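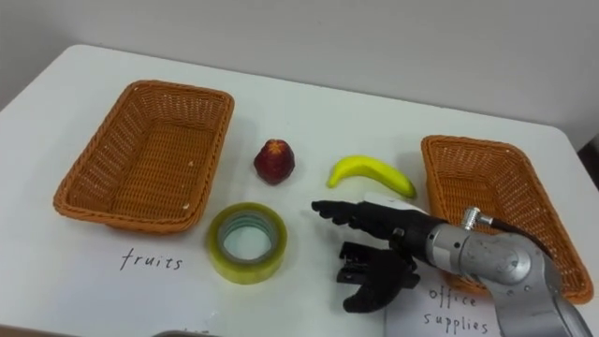 **Ticket 494 – Sorting bench: hand closes before the operator has said "clear"**

Site: Cillthorpe
Opened: 24 Aug 2021
Opened by: Safta Pîrvu
Rig: Milla (arm and hand), running the Plulano task runner
Status: fixed, leaving open for the wording of rule 6

**What's wrong**

The two-basket sort (fruits / office supplies) goes to its ready pose as it should, hand low over the table, fingers out. Our bench rules say it then waits there until the operator says "clear" and presses the green key. On Milla it waits most of the time. Every so often it starts closing the fingers as soon as the pose is reached, with no key press at all.

No one has been touched by it. Still, the ready pose is exactly when people lean in to straighten a label or nudge the tape roll, so I've treated it as a stop-work fault. Key out, tag on the cabinet, done before I wrote this.

**Settings when it happened**

- Speed limit: 40 (bench rules, people within reach)
- Grip force: 88, which is over what rule 4 allows for soft items, see below
- Hold at ready: ON in the menu
- Stop button: tested at start of shift, fine

**Log**

*Entry 1.* Restarted everything, ran the ready pose on its own with no pick after it. Held every time. So the pose is fine and the trouble is in what comes next.

*Entry 2.* Swapped the order of the items in the task list: tape first, then banana, then the red one. Early close came back on the tape. Swapped again with the banana first and it came back on the banana. It's always the first item, whichever that is. Really pleased with this one, it rules out the camera side nearly completely!

*Entry 3.* Moved both baskets closer to the back wall. No change. Put them back on their paper labels.

*Entry 4.* Read the task file line by line. The hold is written as a condition on the *previous* item being released. The first item has no previous item, so the check has nothing to look at and sometimes passes straight through. The menu says ON and it is ON, there's just nothing for it to hold against.

*Entry 5.* Checked the Pascu bench, same version of the runner. Its task file has a dummy "start" item at the top of the list, added in July with a one-line comment and no ticket. That explains why Pascu has never done this. Lovely bit of thinking by whoever put it in, and I wish it had been written down somewhere the rest of us look.

*Entry 6.* Wrote a proper fix instead of copying the dummy item. The hold now waits for the key press itself and nothing else. Ran 100 starts with the fingers clear of everything, then went through the item order again in every combination. No early close.

*Entry 7.* Grip force. Not the cause, but I wouldn't have spotted it otherwise. 88 was left over from a different job. Rule 4 says you set force for the softest thing on the table, and you set it again every time the items change. Brought it down and wrote the new value on the bench card.

**Rules this touches**

Rule 2, clear call. Said out loud, then the key. Both, in that order, even if you're alone at the bench. It feels silly for a day and then you stop noticing.

Rule 4, grip force. See entry 7.

Rule 6, holds. Currently reads "Hold at ready must be switched on." I'd like it to read:

> Hold at ready must be switched on and shown to work on the first item of the list before anyone reaches over the table.

It takes roughly a minute. Load the list, go to ready, leave the key alone and watch the hand. If it moves, key out and open a ticket.

Rule 9, changes to task files. Any line added to a task file gets a ticket, including the small clever ones. If the Pascu change had had one, I'd have found it at entry 1.

**Labels**

Side note while I'm in here. Handwritten labels are fine for the sort, and I'm happy to keep them. Please put them where the operator can read them from the key side with the arm at ready. If the arm is over part of a label, slide the basket and label together. Don't reach under.

**Still to do**

- Put the fix on Pascu and take out the dummy item, same session, then repeat the first-item test
- Agree rule 6 wording (comments on this ticket, please)
- Print new bench cards once that's settled
- Check whether the release step at the baskets uses the same "previous item" condition. I think it does, at the other end of the list, and I'd love some company going through it

Tag is off Milla and she's back in use at speed 40. Leaving the ticket open for rule 6.

– Safta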